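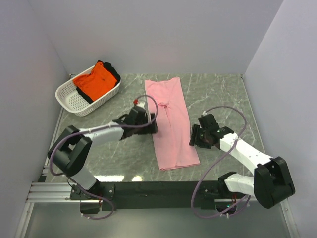
A customer from a weekly film magazine wrote to us that her desk had lost a singer's apology between the first reading and the coffee, and that with Skemel she would have had the text, the hour and the account name already in the folder. She asked also if the archive can be searched by the name of a series and not only by the name of a person. Yes, it can, and the way to do it is described further down on this page.

Skemel – statement archive for entertainment desks

Product by Covitau
Delivered as: web service, with a small program for the desk computer
Licence: 12 months, two seats included
Accounts followed: up to 2,000
Languages of the search: 19

What it is for

Actors, musicians and presenters publish their statements on their own accounts now, very often late in the evening. The statement can be edited after an hour, or deleted, or the whole account can be made private. A journalist who quoted it then has nothing to show to the editor or to the lawyer. Skemel keeps a dated copy of each public post from the accounts that your desk has chosen. If the text is changed later, the first copy stays and the new copy is placed beside it, with the changed words underlined.

The program does not read private accounts. It does not enter closed groups, and it cannot recover a post that was deleted before the account was put on your list. We are asked this every month, so we prefer to write it clearly.

How the desk uses it

You make a list of accounts. The list can be written by hand or taken from a spreadsheet. For each account you can write a note, for example the agency of the actor, the telephone of the press office, or the spelling of the name that your house style requires. The note appears next to every saved post, and it is a comfortable thing when a story must go out quickly and the person on the late shift does not know the cast.

When a followed account publishes, the post arrives in the main window with the hour in your local time and also in the time of the place you set for that account. You can mark the post as quoted, and then connect it with the article in which you quoted it. If the original is edited after this, the writer of the article receives a message. Many desks correct an article much sooner in this way.

The search works by person, by title of a film or series, by record label, by agency and by free text. To search by title, open the field Titles in the left column and type at least one full word. Short titles give many results. In such a case it helps to add the year.

Allegations and replies

A large part of the letters we receive concerns stories in which one person accuses another one and the other answers. Such stories are delicate, and a mistake in the order of events can do harm to both sides. For them Skemel has a separate view named Thread. It puts the saved posts in order by the hour of publication, and each one carries the mark Claim, Reply, Representative or Third party. The marks are given by your own staff. The program never proposes a mark and never decides which version is the correct one.

Inside a thread it is possible to hide the name and the picture of an account from all users except the editor of the story. We recommend to use this from the first minute when the post comes from a member of the public. The hidden account stays hidden in the exports and in the printed pages too. Please check the law of your country about anonymity, as the rules are not the same everywhere and our help pages are not legal advice.
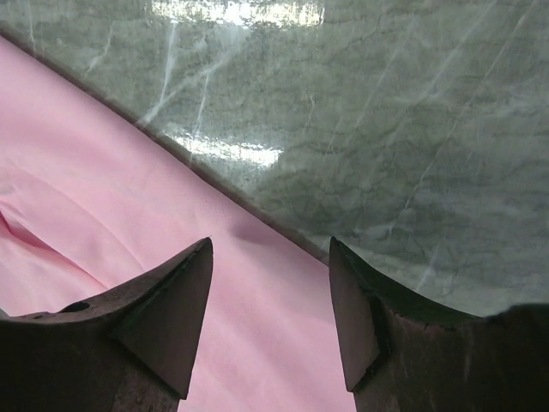

Pink fabric beside a stone-patterned surface

What you receive with the licence

– two seats, each with its own password and its own list of alerts
– the archive window, the Thread view and the correction messages
– export as plain text, as a table or as a printable page with the hour of saving
– help by e-mail in English and French
– one introduction lesson for the desk, by video call

Additional seats can be ordered at any moment of the year. They finish on the same day as the main licence, so you pay only for the months that remain.

Visance, the optional part

Visance is sold separately and works only together with Skemel. It saves short public videos and makes a written version of the speech. We know that many apologies today are spoken into a telephone and not written, and for these Visance is useful. The written version is a help for finding the right passage. Before you quote from it, please listen to the passage yourself – names of people and of small film studios are still the weak point, and background music makes the result worse.

Requirements

Any computer with a recent browser. The desk program needs a connection all the time, also when you only look at old material. There is no telephone version at this moment, but the alerts can be sent to a telephone by e-mail.

Storage and end of the licence

Saved posts are stored for the whole time of your licence. If you do not renew, the archive is closed for writing on the last day and stays open for reading and export during one more month. After this it is erased, and we cannot bring it back. A reminder is sent to the address of the person who made the order, therefore please tell us if this person has left your company.

Changes in the September version

The filter for agencies now accepts more than one agency. Reposts can be switched off for each account separately. The underlining of changed words was hard to see on dark screens and has been made thicker. An error in the export of posts with very long comments was corrected.

Orders and questions

The price depends on the number of seats and is sent on request. Write to the sales desk of Covitau and mention the size of your team and whether you need Visance. Customers who bought through our partner Nasrallah should renew with Nasrallah, at the conditions of their first contract. Letters received before 16:00 are normally answered the same working day.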